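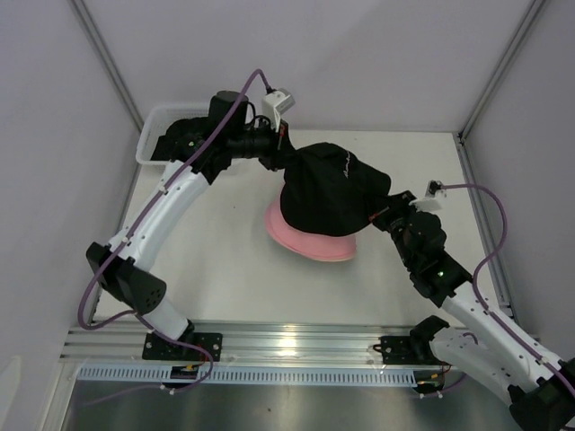

Two arms, one piece of black fabric.

About Trumuvum

We cover foreign elections and the arguments that follow them. Disputed counts, rival governments, recognition fights, sanctions, who flew where to shake whose hand. Small desk, small budget, fairly long hours.

Trumuvum started in April as a mailing list with 200 readers, most of them people who had worked together on election monitoring and missed the gossip. Rukhsana Bhutto wrote the first issues from her kitchen between shifts at a wire agency. She is still the editor. The list is now a website plus the list.

What we publish

A morning note, short, five items or fewer. Longer pieces when we have them, which is not every week. Background pages on contested votes, updated when something moves - a court ruling, a new envoy, a recount. Transcripts of press conferences if nobody else has put one up in English.

We don't do live blogs. Tried it once, during the Dogar runoff, got two things wrong in the first hour and spent the night fixing them. The corrections are still on the site.

How we work

Every story gets read by a second person before it goes up. Names of sources are known to the editor even when they are left out of the copy. We say which government a figure comes from. If both sides claim the same district we print both claims and the turnout, and say who let observers in and who didnt.

"Self-declared," "interim," "acting" - we get more mail about these words than anything else. Our rule: use the title the person uses, then say who accepts it and who doesn't, high up in the story. Not perfect. Readers in Bandberg hate it, readers in Dusus hate it too.

Translations are our own unless marked. Original text is linked at the bottom where we are allowed to link it.

Money

Around 1000 paying subscribers. No ads, no government grants from anywhere, no party money. One donor can't cover more than 5 percent of the year's budget. Accounts go up every 11th December, on the Accounts page, scanned, slightly crooked.

Who we are

Rukhsana Bhutto, editor. Plus 4 part-time reporters, two of whom write without a byline for reasons of family back home. Please dont ask us to confirm who they are. A copy editor on weekday mornings. Bookkeeping is done outside.

Corrections

Write to the corrections desk through the Contact page. Give the headline and the line you think is wrong. We answer all of them, sometimes slowly, and changes are noted at the foot of the story with the old wording kept.

Republishing

Fine for non-commercial sites, with credit and a link back, text unchanged. Newspapers and broadcasters, ask first. Photos are not included, rights for those sit with the agencies.

Sending us things

Documents, tip-offs, sample ballots, leaflets, recordings of speeches, all welcome. Use the secure form for anything sensitive and leave your work email out of it. Pitches: one paragraph, what happened, where you are, when you can file. We pay on publication, rates are on the Freelance page (being udpated, old ones still apply till then).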